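Moving the Records Room: Maltcombe Office, Second Floor

Text and pictures by Odette Leblanc

The Maltcombe office took over its new floor in March. Most of what came with us was paper.

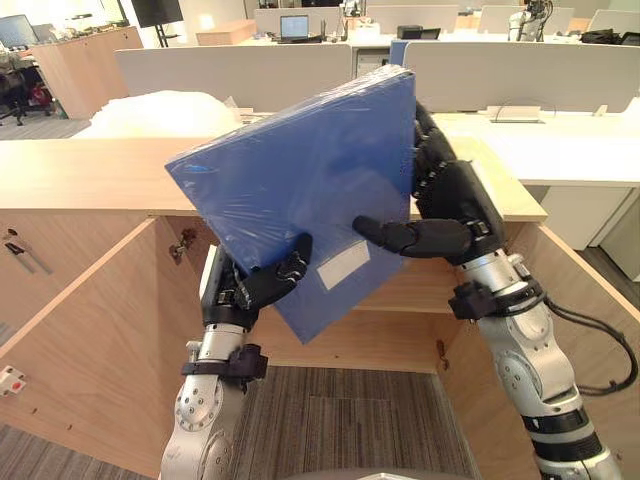 We brought 128 binders from the old building on Boyer Street, along with the supply shelves and 14 boxes of loose correspondence. Ulises Londoño drew up the plan for where everything would go, and I kept the list. 

The binders

The project binders are blue, and they come out of the supply room with the plastic film still on. Leave the film on until the binder is on its shelf and someone is ready to fill it. The film picks up dust and scuffs that would otherwise end up on the cover.

Each binder has a small white label on the front, near the bottom. We write these last. In the old building they were filled in ahead of time, and a good many had to be redone when the project numbers changed. Use the black pens from the front desk – the blue ones fade.

The cabinets

The records cabinets are light wood with two doors and a shelf inside. Open both doors all the way before loading. With one door half closed it is easy to catch the corner of a binder on the edge and tear the film or bend the cover.

Load the lower part first, then the shelf. Binders stand upright with the spine out, lowest project number on the left. Leave space for 2 more at the right-hand end so that new projects can go in without moving the whole row.

The tops of the cabinets are for sorting. Please don't store anything there overnight.

The floor

The office is open plan with grey striped carpet. Full carts roll badly on it, so we loaded ours halfway and made more trips. Ulises put the records cabinets within reach of the desks that use them most, which are the Cukov project desks and accounts.

What went where

Current projects: the cabinets on the open floor.
Closed projects, less than five years old: the back room, shelves marked A and B.
Closed projects, older: off-site storage. We sent 72 binders there, and the list is with the front desk.
Loose correspondence: still in boxes, to be sorted by department.

Notes for Inosville

Number the boxes on two sides, not on the lid. Order labels early, as ours were late. If a binder has a cracked ring, replace it before the move and transfer the contents at your own desk. Spare binders can be requested from Maltcombe through the supply form. Ulises has the floor plan and will send a copy to anyone who asks.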